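Part-Time Flower Hand, Valdebenito Flowers, Hetutstead

Can you hold a stem without strangling it? You'd be surprised how few applicants can, and most of them list "attention to detail" right there at the top.

Valdebenito is a small shop with a large sink and a back room that never gets above chilly. We need one more person at the bench from February, 27 hours a week, starting at 6 in the morning, when the Goko van comes and the rest of Hetutstead is sensibly asleep.

You would be stripping leaves, trimming stems, making up hand-tied bunches and topping up the buckets, all 40 of them. On a good day you also get to talk to customers. On a bad day you also get to talk to customers.

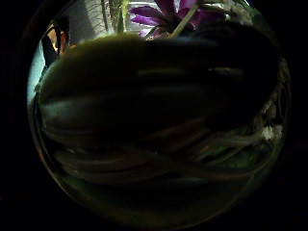 No floristry certificate needed. We'll teach you the spiral, and your first few bunches will go home with you so the public doesn't have to see them. What we can't teach is patience, or a tolerance for green fingernails. If you have hay fever, think hard before applying. Our last hire thought about it afterward.

Pay is weekly and there is a paid half-hour break. Coffee is free and tastes like it. The Sestholm wedding season means four Saturdays you will not get off, so please don't get married on one yourself.

To apply, bring a short letter to Milagros Carrasco at 594 Mill Street, any time before noon. She will hand you a bunch to tie while she reads it.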